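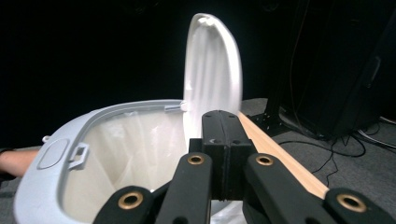
Week 3 — Where the rubbish goes

Usman Durrani here again. Last week we got as far as the kerb, so grab your notes on collection rounds and we'll follow the truck this time. I've used the Durkwood council area all through, mostly because I grew up there and still can't help looking into people's yellow bins (sorry, neighbours).

Durkwood sends its general waste to the transfer station at Hetum, where it's weighed, tipped and compacted into bigger trailers for the long haul to landfill. 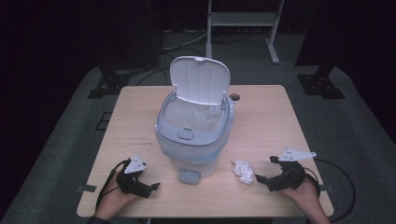
Why not drive straight to the landfill?
A collection truck is slow and thirsty on the highway, and while it's out there it isn't emptying bins. One big trailer takes several truckloads in a single trip.

Our worked problem uses a load of 1000 kg. Have a go at splitting it into organics, paper and everything else before you peek at the sheet — I got it wrong my first time! 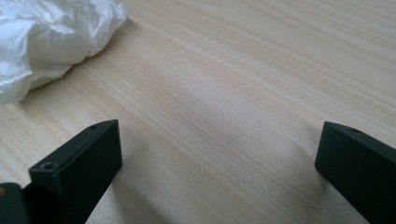
Reading for September

Chapter 2 of the Görtz reader, plus the Deris handout on landfill gas. Skip the appendix unless you really love pipe diagrams.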